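Search this site Enter keywords Go

Filed under: About us / Visits and open days

About Stenari

Stenari is a small automation shop in Girkby. We set up robot arms for light handling work, mostly cloth, bags and other soft goods that ordinary machines have trouble picking up. Halvard Wikström started the company in a rented unit behind the old Plelton print works, and we moved to our present building when the second pair of arms arrived. There are 11 of us now. Most of the staff came from sewing plants and repair benches, and a few came straight from school.

We build our own frames and buy the arms in. A customer sends us a box of whatever they need moved, we work with it on a bench for a few weeks, and then we tell them what we think can be done and what it would cost. Sometimes the answer is that a person with a cart is cheaper, and we put that in the report.

Visits

Our doors are open to visitors twice a year, in March and again in the summer. The last open day brought 280 people through the building, including two classes from the Tveit school. Groups are kept small at the benches, so there can be a wait in the front hall. Coffee is free. Parking is behind the building, with 50 spaces, and the overflow is on the grass by the road.

Shirley Poirier runs the demonstrations. She starts with a cloth on a wooden table and two arms, and talks through how a gripper is guided to a fold and why thin fabric is harder than thick. Questions are welcome at any point. Children may stand at the front but should keep behind the tape while the arms are moving.

Companies that want a longer look can book a half day at any time of year. Bring samples of your own material if you can, at least three of each item, and let us know beforehand if anything is sharp or sheds a lot of lint. We can't take food.

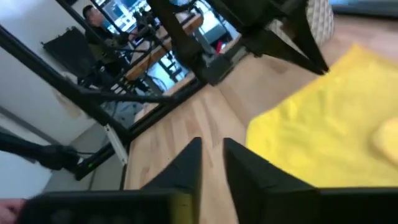 To book, call the front desk or fill in the visit form. Shirley answers requests herself, usually within two working days.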